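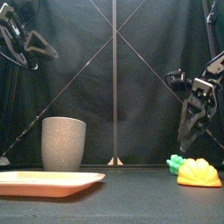
The Mivside Wastewater Collection Kit is a field kit for crews who take sewage samples for disease monitoring. It holds what one person needs to fill, seal, label and pack samples at a manhole, a pump station or a treatment plant inlet, and to hand them to a lab with the paperwork complete. The kit does not include a packing tray, as most labs have one they like. It should be shallow and lie flat, and a strong color helps. The salmon orange of a tray like the one on the left stands out well on a dark table, and a dropped tray liner or label is quickly found on its pale inside surface.

Who it is for

Most kits go to city and county health departments and to the utilities that collect for them. Some go to universities that sample dorm outflows during the school year. The kit works for any virus or bacteria program that starts with a liquid grab sample. It is not an automatic sampler and does not replace one at sites where you need a composite over a full day.

What is in the kit

The standard kit has 49 pieces, packed in a hard case with a foam insert. The main items are:

Collection bottles, wide mouth, sterile, with leakproof caps
Secondary bags with absorbent sheets
Telescoping dipper pole with bottle clamp
Nitrile gloves, medium and large
Splash goggles
Waterproof labels and a paint marker
Chain of custody forms on waterproof paper
Gel packs and a foam-lined cooler sleeve
Disinfectant wipes
Tray liners for use at the lab

The bottles are supplied in two sizes. The small bottle is enough for most PCR work. The large one is for labs that concentrate the sample first or want to keep a portion in the freezer. If your lab has not told you which it wants, ask before the first round. Changing bottle size in the middle of a season makes the records harder to compare.

Refill packs

Bottles, bags, labels, forms and liners are sold together as a refill pack for $82. The pole, case and goggles are meant to be cleaned and used again. Replace the clamp if the rubber is cracked or if a bottle turns in it. Clamps are stocked as a single part.

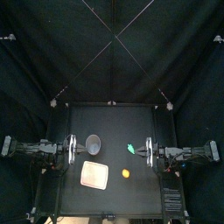

Unpacking at the lab should be done in the same order every time. Wipe the outside of the secondary bag, check it for liquid, then open it over a lined tray and compare the bottle label with the form. Used bags and absorbent sheets go straight into a lined bin. A plain gray bin of the kind on the charcoal tabletop is fine, but put a printed waste label on it, because gray on a dark table is easy to overlook in a busy room. If a bag holds any liquid, set it aside unopened and follow your own spill procedure. The bottle inside may still be usable, and that decision belongs to the lab supervisor.

Storage and shelf life

Store the case closed, indoors, away from direct sun. The bottles carry an expiration date on the sleeve. Gel packs can be frozen and thawed many times, but throw out any pack that feels lumpy or has a split seam. Labels hold up in the cold if they are put on while the bottle is dry – write the site code and the time before you lift the manhole cover.

What changed this year

The kits shipping since May have a longer pole and a new form. The pole change came from Kaede Sakai's crew in Trostport, who were working from the curb at deep manholes and could not reach the flow. The form now has space for two collector signatures, which some programs require when a sample changes hands on the road. Older forms are still accepted by most labs, so there is no need to throw them out.

Training

A short instruction card is fixed inside the lid of the case. For departments starting a new program, Nilmini Fakir runs a half-day session at your site. It covers traffic safety, collecting, packing, and what to do about a spill in a vehicle. Bring your own boots. Confined space entry is not covered, and nothing in the kit is intended for it.

Ordering

The kit is made by Gralach and sold direct or through Sakamoto. Purchase orders are accepted from public agencies. Kits can be ordered with large bottles only, small bottles only, or both – please state which, as a blank line on the order will be filled with small. Thomas Martinelli handles quotes for multi-site programs, and Kimie Tsuchiya handles returns and missing parts. Opened bottles cannot be returned.

Products > Field Sampling > Wastewater > Mivside Collection Kit

Products Refills Training Support Contact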